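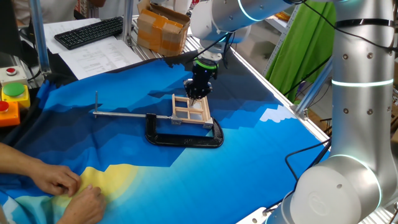 Small window frame in light wood, with a C-clamp.

Krawczyk is staying open! I know half of Dalley has heard it by now, but I got it from the new owner yesterday and I've been grinning ever since, so you're getting it from me as well. The hardware store on the corner by the old bus turnaround was supposed to shut for good at the end of the summer. The sign went up in June, the paint went to half price, and I bought four brushes I didn't need just to be polite. Now the lease has been signed over, and the doors open again on 22nd September with the same name over the window.

The person behind it is Nesrin Taşdemir, and if you've ever bought a hinge in Dalley you've probably met her, as she worked the counter there before she left for the lumber yard out at Kustitz. She told me she'd been thinking about it from the moment the closing sign appeared and kept talking herself out of it. Then she stopped in to buy sandpaper, saw the drawers being emptied into boxes, and called the landlord from the parking lot. "I didn't have a plan," she said. "I had sandpaper."

So what changes? Less than you'd think. The wall of little drawers stays, and so does the key machine, the one that squeals. You'll still be able to buy two screws if two screws are what you want, and I asked about that specifically, having been sold a blister pack of 60 at the big place on the highway when all I had was a loose cabinet door. The garden section is going (she says it never paid for itself, and the hoses took up a whole aisle), and that space will hold wood: short lengths, dowels, strips and molding, cut while you wait. There's also going to be a shelf of secondhand hand tools, which is the part I'm most excited about, and I've already been told I can't come in early to look.

The other new thing is the back room. It was full of storm doors for as long as I can remember, and it's being cleared for an evening bench where people can come and finish whatever they've been putting off. Bring your own project, use the vises and the clamps, buy your glue out front. It's going to be small, with room for a handful of people at a time, and you'll need to put your name on the sheet by the register. Hacer Özkan will be in there most evenings to start with. She did the windows on the Drinder house, all of them, old sashes that two different contractors had wanted to throw out, and she has strong opinions about putty. I asked her what she'd teach first and she said waiting. People take the clamp off too soon, she says, and then they blame the glue.

I should say something about money, seeing as people keep asking me as if I'd know. Nesrin bought the remaining stock along with the lease. She won't tell me what she paid and I don't blame her. What she did tell me is that she went through the old order books and found around 600 accounts, going from painters and plumbers down to people who ran a tab for birdseed. She's writing to the ones with addresses she can read. If you had an account and you've moved, go in and tell her, and the same goes if you owe the old store for anything – she mentioned that part twice.

Hours are going to be a little different. Mornings start earlier than they used to, for the trades, and there'll be a gap in the middle of the afternoon until she finds somebody to cover it. Parking is the same as ever, meaning there isn't much, and please don't use the dentist's spots.
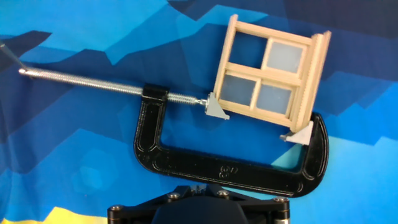
Ermelinda Peixoto told me she'd believe in the evening bench when she saw the heat turned on back there, because that room was freezing even in the days of the storm doors, and could I please pass that along. Consider it passed along. She also said she'd be first through the door on opening morning, so I don't think she's too worried.

I did ask about the heat. There's a new unit on order, and until it's in, wear a sweater.

A few people have wondered whether a store like this can last with the highway place ten minutes away, and I don't have an answer for them. Perihan Sönmez was in line behind me at the bakery when the subject came up, and she pointed out that it takes her longer to walk from the highway parking lot to the plumbing aisle than it does to get to Krawczyk from her kitchen. I'd never thought of it like that! She's right though, and it's even farther if you want a light bulb.

Şengül Avcı is looking for photos of the storefront from the years before the green awning, to hang by the register. Prints are fine, she'll scan them and give them back. Leave them at the bakery with your name on the envelope.

Oh, and the paint sale is over. Anything still on those racks is full price when the store opens again, so if you were holding out for the porch gray, sorry, I got the last can.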